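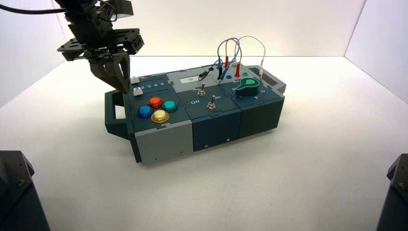 Some notes from the last weeks of work on our task board software. It is a long thread, sorry in advance. I write mainly for people who also try to make two arms do small things without breaking them.

1/ The setup: two arms, one board, cameras at the head and at the wrists. The board has coloured buttons, small controls with a number scale, two toggle switches, a rotary knob and banana plugs. All this fits on a small table, and for the software every part of it is a different problem.

2/ Our stack has three pieces. Kivham does perception. Lokine does planning. The controller is our own code and has no nice name, because we wrote it in a hurry in December and then it stayed.

3/ I begin with perception, because I lost the most days there. Kivham gives us the pose of the board, and from the pose we know where each part should be. We have a model of the board, so in theory one good pose is enough for everything.

4/ In theory. A rotation error of one degree at the left handle becomes a few millimetres at the other end. For a big round button this is fine. For a toggle switch it is the difference between pushing the lever and pushing the panel.

5/ So now we do it in two steps. The head camera gives a rough pose of the full board. Then the arm goes to a hover point, the wrist camera looks again, and we correct only the part we want to touch. We call the second step "local fix" in the code.

6/ The local fix uses 15 images and takes the median, not the mean. With the mean, one bad detection from a reflection on a button dome could pull the target sideways. I should have started with the median. I knew this from school and still I did the mean first.

7/ The printed text is a good help. Button colour changes with the exposure, and our yellow was sometimes called white by the detector. The words "On" and "Off" between the toggles are sharp and do not move. We use them as anchors for the middle of the board and the result is much calmer.

8/ Cables are the part I do not like. The test leads make big loops over the board and they are never in the same place two times. A depth camera sees them sometimes as nothing and sometimes as a wall.

9/ At first Lokine put every cable point into the collision map. The planner then refused nearly all the approaches from the right side. It was correct in a way, but we could not work like this.

10/ Now we have two layers. Hard layer: table, walls, board, the other arm. Soft layer: everything thin which stands above the board. The planner may pass near the soft layer, but it pays a cost, and it must go slower there.

11/ I want to say clearly that soft does not mean ignored. If a lead gets caught between the fingers, the force at the wrist goes up slowly, not in a jump. Our old contact check was looking only for jumps. We added a second check on the slope.

12/ The log from our longest set of runs has 2,240 planned motions. I read the failed ones by hand, which was boring and also the most useful thing I did this winter. My scripts had put them in the wrong groups.
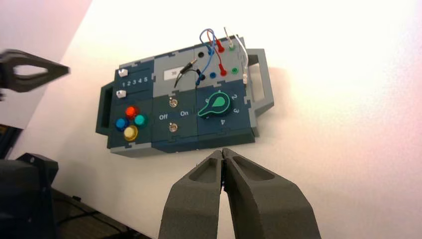 13/ The other arm is the next subject. When one gripper works close to the board, the second one should wait somewhere useful. "Useful" for us means that it does not block the head camera and does not need a long trip for its turn.

14/ We tried to plan both arms together. The paths were beautiful and the planning time was terrible. Today each arm reserves a volume over the table before it moves, and the other arm must plan outside of it. It is simple like a traffic light, and I can debug it at night when I am tired.

15/ One bug with this: the reservation was released when the motion command finished, but the arm was still settling a little. Now we wait until the joint speeds are really near zero. The fix is 8 lines. To find it I needed much more time than to write it.

16/ About pressing. We do not use position targets for the buttons any more. The arm goes down at constant low speed until the force passes a limit, then holds, then goes back up the same line. Closed fingers are better for this, they bend less to the side.

17/ For the toggles we push on the side of the lever and follow a small arc. A straight line also works, but the finger slides up and sometimes leaves the lever before the click. The arc comes from the board model, and the local fix decides where it starts.

18/ The knob is still the weakest one. Grasping it is okay. Knowing its angle after the grasp is not okay, because the fingers hide the pointer. We read the angle before the grasp, trust the wrist rotation during the turn, then open, go up and read again.

19/ Somebody at Bristau asked me why we do not learn the whole task end to end. We may try it later. For now I want to know which piece failed when something fails, and with separate modules I can open the log and see it.

20/ On tooling: please record your camera images and your joint states with the same clock. We had an offset of 32 milliseconds between them and for a long time we were blaming the calibration. I calibrated that wrist camera so many times that I know the procedure by heart.

21/ The replay viewer we use is called Kourkoulas. It shows the planned path, the real path and the wrist image side by side. It is only an inside tool and the colours are ugly, but I would not go back to reading plots.

22/ Next on my list is plug insertion. The socket centre is easy enough to find when it is free. The angle of the plug inside the fingers is harder, and the lead behind it pulls on it the whole time. If you have experience with estimating this from a wrist camera only, please write to me.

23/ I will also clean the config files, where the same hover height is defined in several places with different values. I do not know yet which one is used.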